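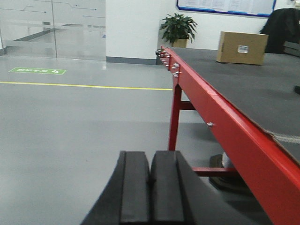 Wrist view beside the red bench, fingers open, box at the far end

Gripper stops short of the scanner and throws a position fault

Asked Jan 13, 2023

We have an arm running Kalamik software that is supposed to pick up a handheld barcode scanner, point it at the label on a box, and put it back. About one run in four it stops above the carpet with fault 617 and won't move until I clear it. The scanner stands on its own base at the same taught spot every time.

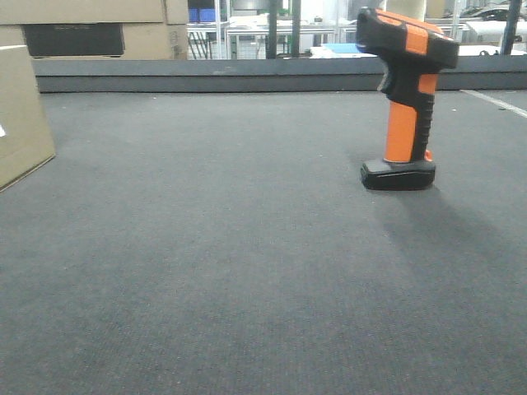
Scanner on the carpet, box at left

I lowered the speed to 300 mm/s and it still faults. Is this a vision problem or the arm?

Answer 1

Had the same thing in August. Reinstall Kalamik, fixed it for me.

Answer 2

I wouldn't reinstall yet. On our Brisden cell 617 meant the wrist camera pose and the fixed camera pose disagreed by more than the limit, which was 9 mm. Check the wrist camera bracket for play first.

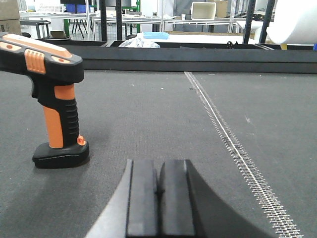

Wrist camera, scanner off to the left of the fingers

If the bracket is tight, redo the hand-eye calibration and compare both cameras with the arm parked.
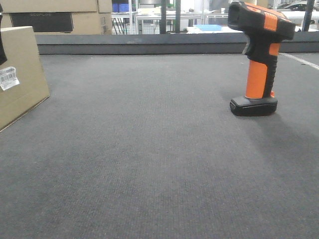
Fixed camera, box label in view

Please don't clear the fault with your hand near the fingers. Ours finished its last move as soon as it was reset. Hit the stop, step back, then clear.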